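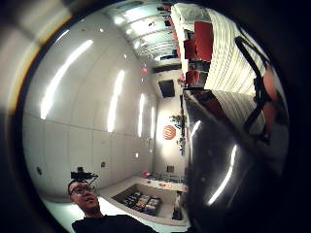 My notes from our week at the Emgate studio have been sitting in a folder far too long, so I'm finally putting the page up! Five of us shared the big room on the second floor, and I had pictured something dim with one sad bulb (my last workspace in Plaltevport was exactly that). Then I walked in and it was so bright! Long strips of light, white panels everywhere, and way down on the back wall a big black screen with something round and orange below it, and a leafy plant right beside that. I got weirdly attached to that orange thing. It was a warm spot of color at that end, and I steered by it all week when I was carrying boxes.

The white counter was my favorite piece of furniture. It has a recessed part in the top, and Nesma Fahmy wanted it for pens while I wanted it for snacks. Neither of us got our way. I'm still a little sore about it.

Panya Thongsuk wants the same kind of plant for her place now and keeps sending me links. If you know what grows well under office lights, please tell her, because I have killed every fern I ever bought.

Rent was $369 for the week, split between us, and that covered the kitchen down the hall plus all the coffee Karim could drink (more than 100 cups, if you ask Genji). We've asked for the same room again next June, and I'm bringing my own chair this time.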